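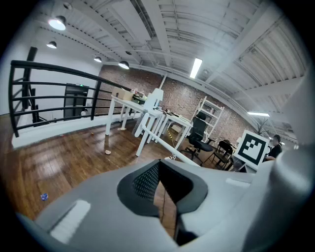

The mezzanine, long white table and brick wall at the back.

Using the Mezzanine: FAQ
Farquharson Studios, upper level. Last updated December

Where is it?
Up the stairs, past the railing. If you hit the kitchen you went too far.

How do I book a table?
Email Shazia Naqvi with your name, the hours you want and what you'll be doing. Same day is OK if there's space. Walk-ins fine before noon.

How many people can be up there?
8 max, including visitors. Please don't squeeze in one more.

Can I leave stuff on the tables overnight?
If you're booked the next morning, yes. Put your name on it. Otherwise it goes in a box and the box goes on the white shelves.

How long do you keep the boxes?
60 days. After that Fionnuala sorts through and anything useful goes to the share pile.

Can I hang things on the brick?
No nails, no tape, no putty. The brick sheds and it takes paint with it. Lean boards against it if you want.

What about the railing? Can I drape fabric on it?
No. Nothing over the bars and nothing balanced on the low wall, there's people walking underneath.

Can I move the tables?
Ask first. Two people to lift, don't drag. The wood floor was refinished last year and it scratches if you look at it wrong. Same goes for the rolling chairs, lift them over cables please.

Not enough chairs?
Folding ones are stored downstairs, bring up what you need. Fold them and take them back down when your done.

Who sweeps?
You do. Wrappers, thread, cardboard bits, all of it, before you leave. Broom is behind the door at the bottom of the stairs. Bins go out at 7 pm so try to be finished by then.

Can I use the tall cabinet?
No, it stays shut. Call Fionnuala Ó Conaill if you think something's wrong with it.

Is there wifi?
Yes, network is Sestura. Password on the card by the stairs.

Food?
Drinks with a lid only. Eat in the kitchen.

Too dark / too bright?
Overhead lights are on one switch, top of the stairs. Agree with whoever else is up there befor you flip it.

Lost something?
Check the shelves, then the front desk, ext. 261.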